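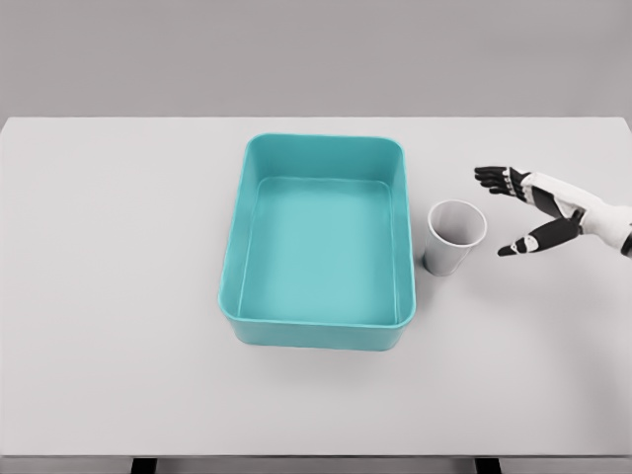 先把仿真里的工位摆对，再去动真机

我在Jandance负责一个抓取工位的维护，手上是一只五指手，任务是把纸杯拿起来放进塑料箱。这个工位有一套对应的仿真场景，大多数同事把它当成训练用的东西，跑完就关。我的看法是，它首先应当是维护工具，归维护的人管。

去年四月，Elach线上那只手换过一次拇指关节。换完以后零位偏了3度，控制器不报警，空手开合也看不出毛病，一抓纸杯就把杯壁捏瘪。当班的人先调力矩，又改轨迹，前后停了37个小时。后来Marisol Lozano把新零位填进仿真，让手停在杯子旁边、张开未合的那个姿态，再和真机对照，拇指的位置明显不一样。查到这一步，用了不到一个上午。

从那以后我坚持一条：凡是拆过手指、换过线缆、挪过桌子，先在仿真里核对预抓取姿态，再上电。核对时场景越简单越好，一张白桌、一个箱子、一只杯子就够了。有人喜欢往里加货架、加贴图、加灯光，看着热闹，真要比对指尖和杯口的距离，反而碍事。

反对的意见我也听过。Pademus的工程师认为仿真里的摩擦和纸杯变形都不准，拿来判断故障靠不住。摩擦确实不准，所以我不用它判断抓得牢不牢，只用它核对几何。夹持力该在真机上测的，还是在真机上测。

更麻烦的是参数没人更新。Xia项目的模型文件里有192个参数，真机改了多处，文件还是出厂时的样子。这样的仿真比没有更糟，会把人带到错的地方去。我主张把模型文件写进检修单，换件的人当场改，签字的人当场看。手指累计开合超过3,000次做例行检查时，也一并核一遍。

这件事每次多花二十来分钟，班长们嫌慢，目前只有我们这个班在照做。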